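Household Materials and Waste, Unit 2: Sorting at Home
Course handout, Tremdale Extension Program
Instructor: Misaki Hayashi

This unit covers small, light items that pass through a household every day: bags, netting, foam sleeves, sponges and cloths. Students should read the Kikuchi chapter before the July session.

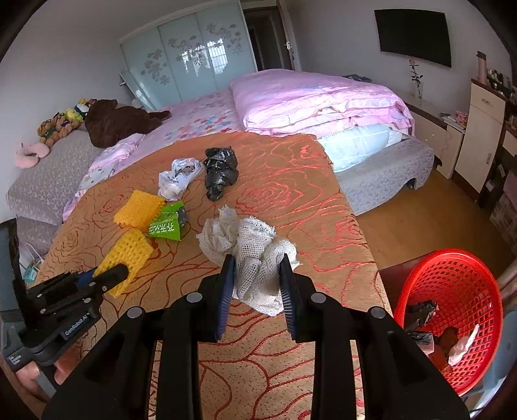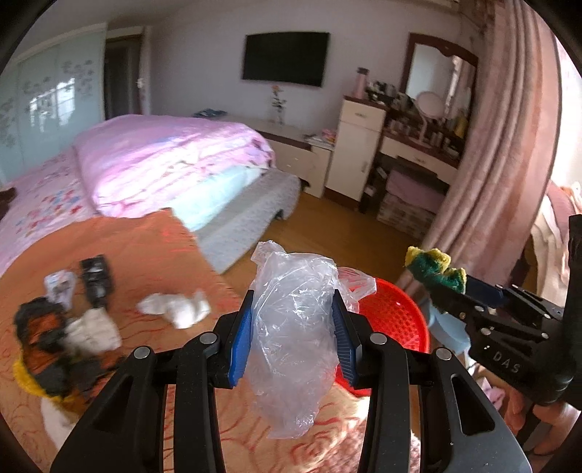
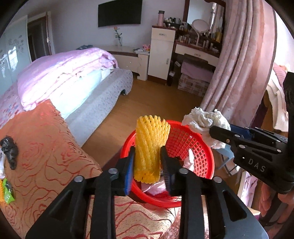 Small household items, including mesh, a clear plastic bag and a foam fruit sleeve.

2.1 Terms
Film: thin, flexible plastic, such as bags and wrap.
Netting: open-weave material used for produce or laundry.
Residual waste: material that no local program accepts.

2.2 Why light items are difficult
Sorting equipment is designed for bottles, cans and cartons. Film and netting wrap around rotating shafts, and the line must be stopped while staff cut them free. Light items also escape from open bins in wind. Weight alone is therefore a poor measure of the problem they cause.

2.3 The household record
Each student will keep a record for 20 days. Enter the item, its material if marked, and how it left the home. Reuse is entered separately from disposal. Items of unknown material are entered as "unknown"; do not guess.

2.4 Written work
Submit a summary of no more than 550 words with the completed record. Yae Shibata will accept late work only by prior arrangement. The summary carries 20 percent of the unit grade.

Reading: Kikuchi, chapter 2, to page 53. The Dorkari case study is optional.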